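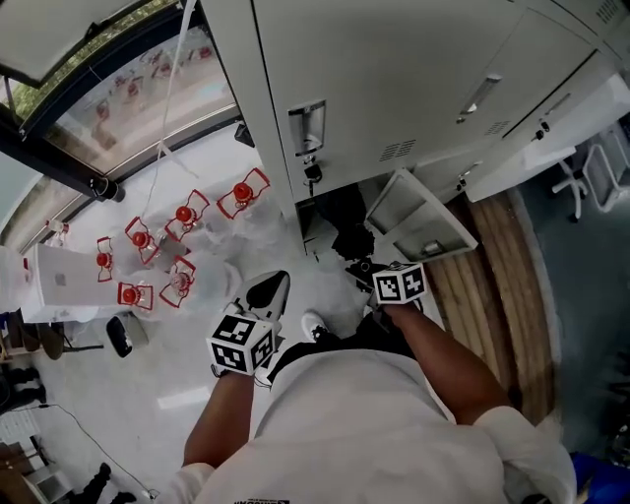
Re: Reading list and team size for the spring economics case competition

Sandra Fairclough wrote:

> We have 26 students signed up and only 2 teams allowed per school. Before I
> start cutting people, does anyone know if the alternates count toward the
> limit? Also, is the Iordache workbook still the one the judges draw from? Our
> library has a single copy and I would have to order more before May.
>
> Sandra

Sandra,

Alternates don't count. Each team lists five presenters and up to four alternates, and the alternates can sit in on the question period but can't speak. That gets you to 18. We had a similar problem at Uvthorpe last year and put the remaining students on research, one group on labor data and one on housing. Their names went on the paper as contributors, which the rules allow as long as it's on the cover page.

On the workbook, the judges stopped using it after the second edition. The background packet now comes from the Wevura office and goes out to advisers by email once registration closes. It ran to 200 pages last time. Most of that is tables. I had my students read the section on bank lending first and then the one on regional prices, and we skipped the appendix on exchange rates until the final week.

The Iordache book is still good for the chapter on how a rate change reaches small businesses. I wouldn't order more copies for that. One is enough if you put it on reserve.

Two other things changed. The presentation is now 15 minutes, down from 20, and slides have to be sent in the night before by 6 p.m. Skeserura High lost points for sending a corrected file in the morning, even though the only change was a mislabeled axis on an inflation chart.

The fee is per team, so the alternates and researchers don't add to it. Lunch is separate and you have to give them a head count for everyone who comes along.

I still have our practice questions from last year and can send them to anyone on the list who writes to me directly.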